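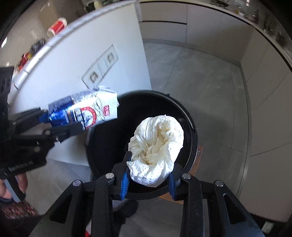 Kitchen Tidying Demonstrations: Progress Report to the Terkden Fund

Last updated: March

Prepared by Ka-ming Yang, Rurnley site

Dear all,

Thank you for your patience with this one. I had meant to send it at the end of last month, and then we got a good run of mornings in the kitchen and I couldn't bring myself to stop recording in order to write about recording. I hope you'll forgive me when you see how much further along we are than we were in the autumn.

As you'll remember, the grant pays for us to gather examples of ordinary kitchen tidying, done by people holding grippers in their hands, so that the learning system our colleagues at Kultberg are building has something real to learn from. We promised you three families of tasks: clearing a counter, loading a dish rack, and throwing things away. The first two were covered in my last letter. This one is almost entirely about trash, which I never expected to find so absorbing, but I have been talking about it at dinner for weeks and my family has been very kind.

Where we stand

We now have 316 usable episodes in the throwing-away family. An episode, for us, begins with the item in the gripper or within easy reach of it and ends when the item has been let go and both hands have backed away from the bin. Anything shorter than that gets set aside. We used to keep the short ones too, thinking that more was better, and the people at Kultberg were very gracious about it, but they ended up throwing most of them out at their end, so we now do the sorting here before anything is sent.

We also have 51 episodes that we are holding back on purpose. They were recorded the same way and by the same people, and they will only be used for checking what the system has learned. I know the first draft of the grant agreement didn't mention a held-back set. Kultberg asked for it, I think they were right to ask, and it has cost us nothing beyond a few extra mornings.

The pace has picked up nicely. A full morning now takes around 60 minutes to set up and check, down from what felt like half the day when we started. Most of that improvement comes from leaving the bin, the counter things and the chargers where they are between sessions and having one written list of what to check, in one order, that everybody uses.

What we throw away, and how

I'll go into a little detail here, as your last letter asked about variety and whether we were simply dropping the same paper ball over and over. (A fair question! There was a stretch in the winter when that was not far from the truth.)

Paper towels are still our most common item. They are forgiving to pick up and awkward to let go of. A crumpled towel gets caught on the textured pads, and the person has to open the jaws wide and sometimes give a small shake. We decided early on to keep the shakes in. A system that has only seen clean releases would have no idea what to do when the towel hangs on.

Cartons are the reverse. Once a carton is over the opening it falls well enough, but picking it up takes some care. Held sideways by the middle, an empty milk carton starts to fold in on itself if you squeeze the way you would squeeze a full one. We asked everyone to vary where they took hold, and to bring in cartons that had been folded at the top, flattened or left whole, and the range is much better for it.

Bags have been the real project this season. Thin shiny plastic changes shape the whole time you're moving it, it can hide the opening you are aiming for, and it blurs badly if you hurry. Our first batch of bag episodes was nearly all hurried. For the second batch I asked people to move at the speed they'd use if they were carrying a full cup of tea, and the recordings are noticeably easier to follow, though there is still blur in a fair number of them and I don't think we will ever be rid of it altogether.

The other change is that we now record with two people at the one bin. That came out of a conversation with Ho, who runs the annotation side for us and who pointed out that in a real kitchen people are forever reaching past each other. So one person may be bringing a bulging red bag over one side of the opening while another comes in from the right with a white and red package tipped over the rim, and neither of them is told who should go first. They sort it out between themselves, usually without a word. Ho marks which gripper let go first, whether either one waited, and whether the two of them touched. I'm especially fond of these episodes. You can tell a good deal about how considerate a person is from how they share a trash bin.

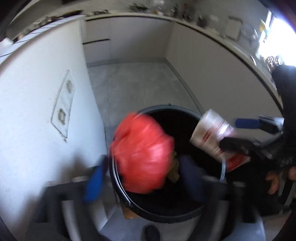
Things that have been harder than we hoped

The wide view bends everything near its edges, and the cabinets and countertops curve quite dramatically. People reviewing the recordings for the first time find it disorienting. The system doesn't seem to mind, I'm told, but our reviewers do, and we've slowed down the first week of review for anyone new so they can get their eye in.

Light is a constant nuisance. The window can wash out to plain white when it comes into view, and the inside of a black bin is about as dark as anything in a kitchen gets, so a single episode may have both extremes in it. We tried fixing the brightness settings and it made the bin a black hole. We tried leaving them automatic and the picture pulsed as people leaned in. For now we leave them automatic and ask people to approach the bin from the side that keeps the window mostly out of view, and we do a smaller number of episodes from the other side so that the awkward angle is still represented.

Then there are the wrists. The grippers are not heavy when you first pick one up, but holding one out over a bin, opening it, bringing it back and doing that again all morning does add up. After one of our steadiest people mentioned a sore thumb, we shortened the recording blocks and put in proper breaks. It has cost us some episodes per morning, and I would make the same choice again. I mention it mainly so you know why the March total is a touch lower than the one in my forecast.

Labeling has fallen a little behind recording. Ho has been wonderfully thorough, and the two-person episodes simply take longer, as every release has to be marked for both grippers and the times have to agree with each other across the two recordings. We have agreed to hold off on adding new kinds of item until the labels catch up.

What Kultberg has told us so far

They've run an early version of the learning system on the paper towel and carton episodes only. Their note was cautious and I'll try to be equally so. It appears to have the general idea of getting the item over the opening before letting go. It is less sure about height, and in their tests it tended to release from too far up. They asked us for more examples in which the person brings the item right down close to the rim, and we have put those at the front of the queue. They haven't tried the bags yet, and I'd rather they took their time.

Money

Spending is in line with the budget you approved. We spent less than planned on consumables, as people have been very generous in bringing their cartons and packaging from home, and a little more on replacement finger pads, which wear smooth sooner than we had assumed. I'd like to ask your permission to move what we saved on the one over to the other. The amounts are small and I can send the figures in whatever layout suits you.

Next period

We will finish the close-to-the-rim episodes first, then go back for a second round of bags, this time with more of them partly full, and bring the labels level with the recordings. After that we would like to try a different kitchen. Everything in this family so far has been recorded in the one at Rurnley, and however often we swap the items, it's the same white cabinets and the same gray tile underneath. A friend of the project has offered us the use of hers, and I'm going over to look at the light and the outlets before we say yes.

If any of you would care to come and spend a morning with us, please do. We'll find you a gripper and put you to work, and there is always coffee afterward. I can also send a handful of episodes ahead of our next call if you'd like to watch some first; just let me know which kinds of item interest you and I'll ask Ho to pick out a few good ones.

With warm thanks for your continued support,

Ka-ming Yang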